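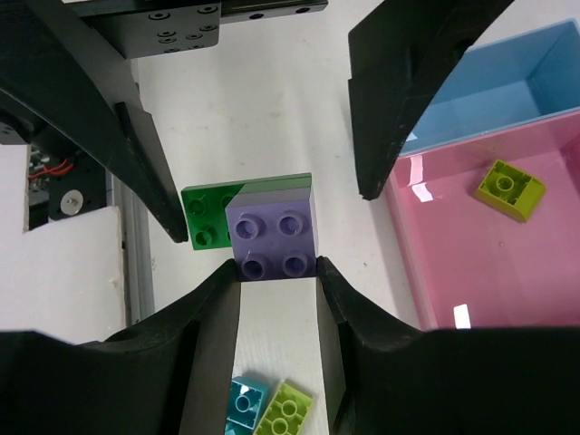
Loubna Alaoui thinks I should keep the piano. She said so in a message that arrived before I had my shoes on this morning, and she said it in capitals, and then she said it again in a second message with the capitals turned off, which I found more alarming. You will miss it by Christmas, she wrote, and then you'll buy a worse one.

Thu 29 October

So that was breakfast.

The piano is a Ploltden upright, and it came with the house, the way damp comes with a house. The previous people left it in the dining room with a note taped to the lid that said "plays fine!!" It doesn't play fine. The D above middle C makes a sound like a spoon being put away. The tuner came in September, took off the front panel, looked inside for a long time and asked if anyone in the family was serious about music. I said no. He looked relieved and charged me 200 dollars.

I put the ad up on Sunday night. Free to a good home, must collect, two steps at the front. By Monday lunch I had learned a lot about the free piano market, mainly that it's very crowded on my side of it. There are free pianos all over this county. There is one in Trundley with a stool, a lamp and what the ad calls "a large amount of sheet music, some jazz." I can't compete with that. I don't have a lamp.

Three replies so far. One man wanted to know if I'd deliver, and when I said no, he asked if I'd deliver for gas money. A woman wanted only the keys, for a craft project, and sent me a photo of a coat rack. The third just wrote "still there?" and when I wrote back that yes, it was still there, I never heard another thing. I think about that one more than I should.

Then I called movers. Hegazy will take it to the dump for 300 dollars, stairs extra, and the fellow on the phone was firm that two steps are stairs. I argued that two steps are a stoop. He put me on hold to ask somebody and came back and said stairs. The other place, Lureso, only moves pianos to places where they'll be played, and the woman there told me this in a voice that made me feel I'd called to have a horse shot.

And the thing is, I do play it. This is what Loubna has on me. I know 13 pieces, if you count "Chopsticks" and the left hand of a Satie, and I play most of them badly on Sunday evenings with the door shut. She's heard me through the wall of the kitchen. She has never said it was good. She said once that it was "nice to have going on," like a dishwasher.

Why get rid of it, then? I wrote down the reasons tonight in case they looked better on paper. It takes up the only wall where a bookcase would go. It holds every piece of mail we don't want to open. My brother is coming for Thanksgiving with all of his family and somebody will have to sleep in the dining room, and right now that person would have their feet under the pedals. Those are good reasons. I read them over twice and then went and played the Satie.

I had a look at the serial number too, with a flashlight in my teeth. It's 2325, stamped on the iron plate with a pencil scribble next to it that could be initials or could be a drawing of a duck. I looked it up and got nowhere. Either they didn't keep very good records or they kept them somewhere sensible and not on the internet. I was hoping for a date. I'd like to know if I'm throwing out something old or just something tired.

Called my mother after supper and made the mistake of telling her. She didn't know we had a piano. She has been in this house six times and eaten next to it. "I thought that was a sideboard," she said, and went on to tell me about her gutters, which are full, and the man who cleans them, who is not coming.

Wrote back to Loubna at last. Told her she could have it if she likes it so much. She said she hasn't got the room - and then, ten minutes later, how wide is it exactly? I went and measured. Fifty-eight inches, with the mail on top not counting for anything. I've sent her that and she's gone quiet.

Rain on the windows again. The back one is leaking into the pan. Need to call about that, and get stamps, and take the ad down or not take it down. Leaving it up until Saturday.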